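Skunton talk: speaker notes
Slot is 13 minutes plus questions. Keep the laptop on mains.

Slide 1. What we asked
Can a policy trained on a small set of demonstrations learn which plate to use from the instruction alone? Say early on that Borwood is our name for the training method and Warkar is the test set. People mixed the two up at Tuhiwai.

Slide 2. The task
One arm, toy food, a red plate and a green plate. The instruction names an item and a plate. We gave the policy 200 demonstrations, all by teleoperation.
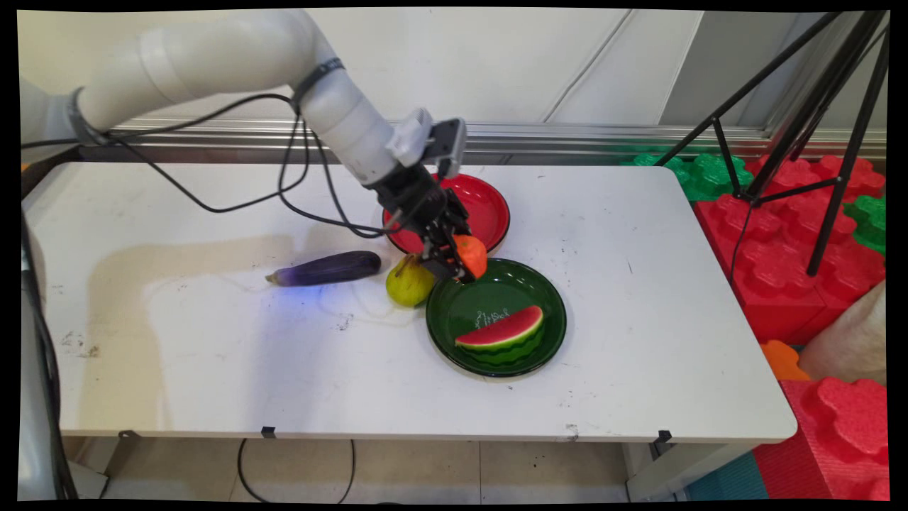 Start positions change between trials, and so does the wording. A trial counts only if the named item ends up on the named plate and the gripper has let go. Touching the rim is allowed. Pause before the next slide, as the scoring rule always gets a question.

Slide 3. Two views
The policy takes 2 camera views, one fixed and one at the wrist. The fixed view gives the layout of the table. The wrist view matters most in the last part of the move, when the fingers are close to the food and the plate. Point out how much of the lower part the fingers take up.
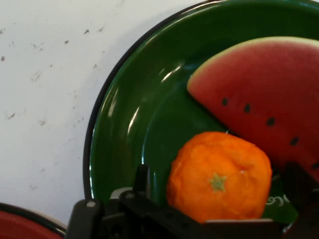
Slide 4. Result
83 per cent success on Warkar with both views. Most failures were the right item on the wrong plate. Grasping was rarely the problem. If asked about other arms, we have not tried any yet.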